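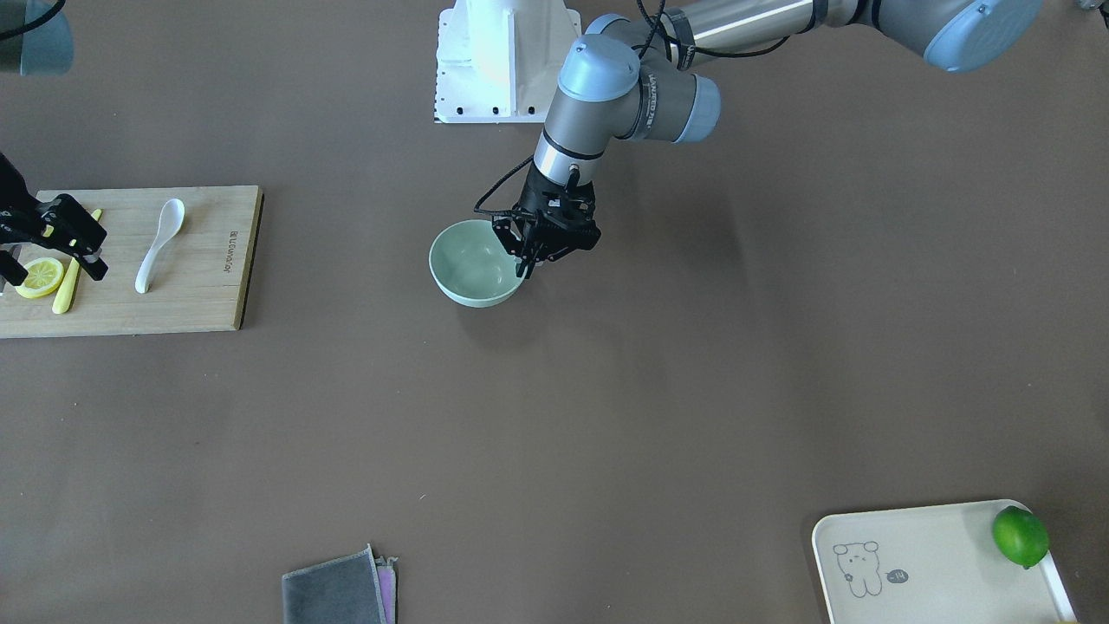 Dredside, January

Londuvia board > Politics and Government > Border talks: should they publish the letter?

fjordmouse
So the foreign ministry in Vídalín sent a formal note on Wednesday asking our lot to explain the customs patrols on the wrong side of the river. Reply went out same night. Now both goverments say the reply is "confidential for the time being". Why? We paid for the patrols, we should get to read the letter.

stallo_pete
Because it's a diplomatic letter. They don't publish those while talks are on. Never have.

fjordmouse
They published the one about fishing permits within a day.

stallo_pete
Fishing permits aren't armed officers 900 metres inside another country

Marrowbone11
900? The radio said 402. Which is it

stallo_pete
402 was the first crossing, in autumn. 900 was the second one. Both in the minister's statement, page two.

Marrowbone11
ok ta. Still, first one could be a mistake, it's fog and no fence. Second one, somebody signed off on it.

quayside_anne
My brother in law farms right up against the line on the Stallosent road. Says patrols have gone over for years, both directions, they have a coffee and go home. Only a scandal now there's an election over there.

fjordmouse
Having a coffee isn't the same as stopping lorries and going through the drivers phones. That's what the complaint is about. Kaj Stougaard had it on the evening programme, 11 drivers have given statements.

quayside_anne
Stougaard is standing for the council so he would say that wouldn't he

fjordmouse
He read them out. Word for word. Being a candidate doesn't make the drivers liars.

Marrowbone11
Did he say if they were our drivers or theirs?

fjordmouse
Mostly theirs. Two of ours.

tollbooth
Long time reader, worked customs til I retired. You do not cross without a written request from the other side. Full stop. If there was a request, show it and the whole thing goes away by teatime. If there wasn't, apologise. Don't see what's confidential about either.

stallo_pete
Maybe the request came from their police and their ministry didn't know about it. Then publishing it drops their police in it. That'd be a reason to keep quiet and not a bad one.

tollbooth
Fair. Hadnt thought of that. Would still want parliament to see it, even behind closed doors.

quayside_anne
Bjartur Brynjólfsdóttir has asked for exactly that, question's down for next sitting. 244 signatures on the petition last I looked. Signed it myself, before anyone has a go.

fjordmouse
thought you said it was just coffee

quayside_anne
I said it WAS. I can want to see the paperwork and still think it's being blown up.

Marrowbone11
Anyone got the link for the petition? Search on here is useless

quayside_anne
Pinned in the local section, second one down. Need your postcode.

Marrowbone11
Done. Didn't get the confirmation email yet, is that normal

quayside_anne
Took mine an hour. Check junk.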